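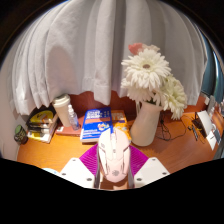 Storkon van line, progress report for January
To: Skoron program office
From: Krystyna Domański

Short one this time, we're in the middle of the shift changeover and I have the line review at 4.

Output. 706 electric vans off the line this month, all Nova short wheelbase. Best month so far. Would have been higher but we lost 3 shifts to the door seal problem (see last report). Seals are now coming from the second supplier, no rejects since the switch. Long wheelbase still not started. Tooling is in, fixtures are not.

Battery packs. Frei is delivering on time again. Buffer is up to 5 days of stock, I want more before the winter road closures but there is no floor space untill the old press comes out. Quote for removing the press is with purchasing. Please push if you can, they don't answer me.

Paint shop. Second booth passed its air test. Running white only for now. Gray and blue once the crew has finished training.

People. Night shift is fully staffed on paper. In practice we are 6 short in final assembly, mostly wiring harness. Agency sent good people last time, would like to use them again. Needs your signature.

Money. Still inside the approved amount. Overtime is over plan, freight is under, they more or less cancel out. Full table comes seperately from accounting, don't use the draft that went round earlier, the freight line in it is wrong.

Range test. Cold weather runs done on the first batch. Results with engineering, not released yet so please don't quote anything to the dealers.

Open from your side:
- signature for agency staff
- press removal quote
- decision on long wheelbase start, we need it before fixtures ship

Next report will have the charger port rework in it. Call me on the plant number, not the cell, no signal in the body shop.

Krystyna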